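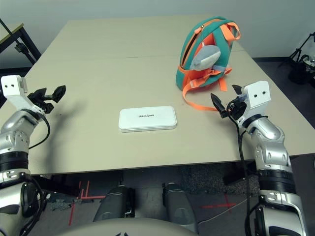 Gripper Trials, Week Three: The Backpack Is Winning

Filed under: Lab Notes

When we agreed to compare the Kikley two-finger gripper with the Vadard one, the plan was to use sensible objects. Boxes, mostly. Boxes are polite. They have flat sides and they stay where you put them, and after 1,261 logged grasps on boxes we had two grippers with nearly the same score and nothing to write about.

So in September we added a child's backpack. Teal, orange trim, a gray plush fish (or possibly a shark, opinion at the Hidstead lab is divided) strapped to the front. It has been a humbling month.

The flat white box is still in the rotation as our control object, and both grippers still treat it as a day off. The one real difference is the approach. Lying flat, the box doesn't give the fingers much height to work with, and the Vadard fingers tend to bump the tabletop before they close. The Kikley pair comes in lower and gets under way sooner. We have fixed some of this by changing the approach angle in the Trevaskis controller, and could probably fix the rest if anyone felt like retuning it a fourth time.

The backpack is another matter. Its shoulder straps are long, they spill forward over the table, and they land differently on every reset. The right arm often meets a strap well before it meets the bag. Sometimes it closes on the strap and lifts, and the software calls that a success – the bag is off the table, after all, swinging gently like something at a county fair. We call it a failure. The software and I have agreed to keep separate spreadsheets.

Scores for this round, by our stricter rules: 50 clean backpack lifts out of 114 tries with the Kikley, and 37 out of 114 with the Vadard. Most of the Vadard misses were slips on the plush. Its pads are harder, and the fabric slides along them until the fingers meet each other and shake hands. Softer pads are on order and have been on order for some time.

Two changes for the next round. We are adding a two-arm task, left gripper steadying the bag while the right one goes for the zipper pull, and we are moving the wrist cables, which snagged twice on Sunday and took a calibration with them. Resets will still be done by hand. If you are on the rota, please drop the straps and leave them. Arranging them nicely is cheating, and it shows in the numbers.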